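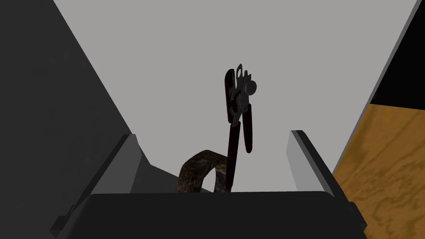
View over the gripper in a Gasbridge rollout, with the fingers open on either side of the can opener.

How to test which camera your policy depends on

A policy trained on several cameras does not use them equally. It may take nearly everything from one view and treat the others as noise. You can't read this off the training loss, and watching rollouts gives you a hunch at best. The test on this page is a camera swap. You feed the policy one wrong view at a time, leave everything else alone, and measure how much its actions change and how often it still finishes the task.

We wrote this up for people using the Gasbridge household scenes, which have one head camera and one camera on each wrist. The same steps work in any simulator that lets you reset to a saved state. The numbers come from our own runs at Prenden with a policy called Foley, trained on 139 demonstrations. Yours will be different.

What you need

A trained policy checkpoint that takes at least two camera views.

A set of demonstrations that were not used in training, with images and actions stored step by step.

A simulator that can save and restore a full state, including the object poses and both arms.

Enough disk space to keep every camera stream. We store the streams uncompressed on Zollik, our shared machine. Lossless compression is fine too. Don't use lossy video for this test unless the policy was trained on lossy video.

Step one: freeze everything except the images

Load the checkpoint in evaluation mode. Turn off image augmentation, including random crops. If your policy samples its actions, fix the sampling seed at each step so that the same input gives the same output. Run one episode through the policy twice and compare the actions. They should match to within floating point error. If they don't, stop and find out why. Any difference at this stage will be counted as a camera effect later.

Check the normalization as well. In our first attempt the evaluation script loaded image statistics from a different run. The policy still worked, just badly, and we lost an afternoon to it.

Step two: build the donor set

A donor is an episode that supplies the wrong images. For every test episode, choose a donor from the same task with a different scene layout. The donor images need to look like normal input for that camera. If you feed a wrist camera with frames from the head camera, you will find out that the policy breaks on strange input, and you knew that already.

Line the episodes up by task phase. We use three phases: approach, contact and retreat. The phase boundaries come from the gripper state and the distance to the target object, both of which the simulator records. When the donor phase is shorter than the test phase, hold its last frame. When it is longer, drop frames evenly.

Keep the phase labels in a separate file next to each episode. You will want them again in step five.

Step three: run the offline swap

For each test episode, go through the recorded steps and query the policy four times:

once with all the correct views
once with the head view swapped
once with the left wrist view swapped
once with the right wrist view swapped

Joint positions always come from the test episode. Record the predicted action each time, and compute the distance between each swapped prediction and the correct one. Scale every action dimension by its standard deviation in the training data before taking the distance. Without scaling, the base motion swamps the fingers.

Average the distances by camera and by phase. You should end up with a small table of three rows and three columns. Plot it too if you like, but the table is what you will refer to.

The offline run is cheap and takes no simulator time. It also has a clear limit. A large change in the action doesn't always mean a failed task, and a small change repeated over many steps can carry the arm a long way off. That is why there is a closed-loop run as well. 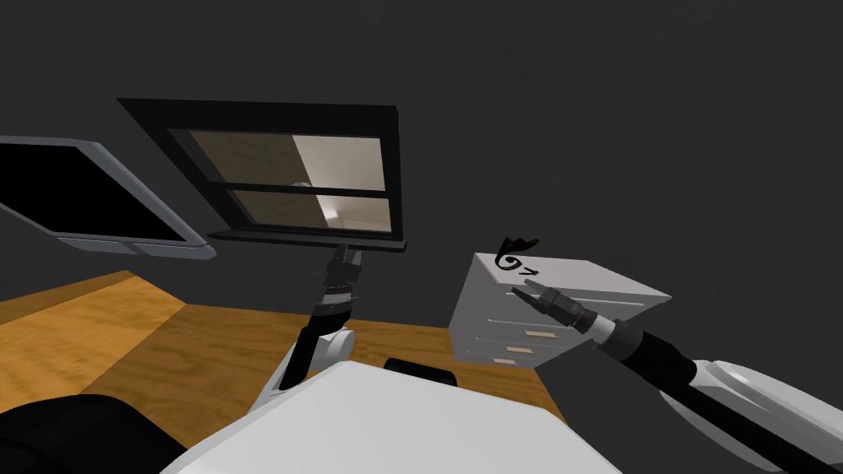

One reader of an earlier version of this page objected that swapping the head view is unfair to the policy: the wrong head view shows the arms in the wrong place, so the images and the joint positions contradict each other, and the result mixes two effects.

The objection is correct. A head camera that sees the arms carries information about the robot as well as the room. To separate the two, we added a second version of the head swap. Restore the simulator to the donor's scene layout, move the robot to the joint positions of the test episode, and render the head camera again from there. The arms are now right and the room is wrong. Run the offline comparison with both versions and report both. If they give nearly the same number, the policy is reading the room. If the rendered version gives a much smaller change, the policy was mostly watching its own arms.

Rendering this way takes longer. It can also put an arm inside a piece of furniture, since the donor room was never checked against those joint positions. Test each rendered step for collisions and leave out the ones that fail. Write down how many you leave out. If it is more than a small share of the steps, pick donors whose furniture is placed more like the test scene.

Step four: run the closed-loop swap

Choose a set of start states and save them. We use 33. Run each start state once with all the correct views, then once for each swapped camera. The policy acts on what it is given and the simulator moves forward as usual, so the correct views stay live. Only the swapped one comes from the donor.

Phase alignment has to be done on the fly here. Read the current phase from the simulator and step through the donor's frames for that phase. If the robot gets stuck, the donor stream will reach the end of the phase and hold. That is fine, as long as you set a time limit for the whole episode and keep it the same for every condition.

Count an episode as a success with the same rule you use for normal evaluation. Don't loosen it for the swapped runs. With all views correct, Foley finished 21 of the 33 start states on the task of picking up a kitchen tool. With the right wrist view swapped, it finished 2. The head and left wrist swaps both cost us some episodes, but neither came close to that.

Step five: look at where the images stop helping

The averages tell you which camera matters. They don't tell you when. Take the phase labels from step two and go through the episodes where a swap made little difference to the action. Open the correct frames for that camera and look at them. In our runs these were often approach frames, with the robot still crossing the room and the wrist camera pointed at whatever happened to be next to it.
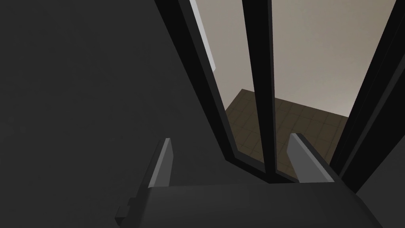 During such stretches the wrist view has no target object in it, and a policy has little to gain from reading it. A low score there is expected and should not be held against the camera. So before comparing cameras, split the steps again by whether the target is in view. The simulator can give you this through its segmentation output. Count the target as in view when it covers more than a handful of pixels, pick the cutoff once, and leave it alone.

After that split, our right wrist camera had a much larger effect on steps with the target in view than the plain average had suggested. The left wrist camera stayed low either way. Most of our demonstrations grasp with the right arm, so that matched the data.

The opposite case is worth checking too. If swapping a wrist view makes a large difference while the target is out of view, the policy may be using walls, floors or furniture to work out where it is. This can be harmless in a fixed set of rooms. It becomes a problem when you move to new ones. Note those steps and run the same test on a layout that the training data didn't cover.

Common mistakes

Blacking out a camera and calling it the same test. A black image is outside anything the policy saw in training, unless you trained with camera dropout. The action change you get will usually be larger than with a swap, and it says more about how the policy handles missing input.

Using one donor for every test episode. If that donor has an odd layout, all your numbers inherit it. Rotate through the donors and keep the pairing in a file so the run can be repeated.

Reusing training episodes as test episodes. The policy may have memorized them, and then a swap looks worse than it should.

Swapping two cameras at once before you have the single results. Pairs are useful later, mainly for finding views that cover for each other. Two cameras can each look unimportant alone and still bring the policy down when both are wrong.

Changing the image delay. If the live views reach the policy one step late, the donor view must be one step late as well.

What to report

Give the offline table by camera and phase, the closed-loop success counts with the number of start states, and both versions of the head swap. State how donors were chosen and how phases were marked. List the steps left out for collisions. If you split by target visibility, include the pixel cutoff and the number of steps on each side of it.

Save the donor pairing and the start states with the checkpoint. When the policy is retrained, run the test again with the same files before changing anything about the camera setup.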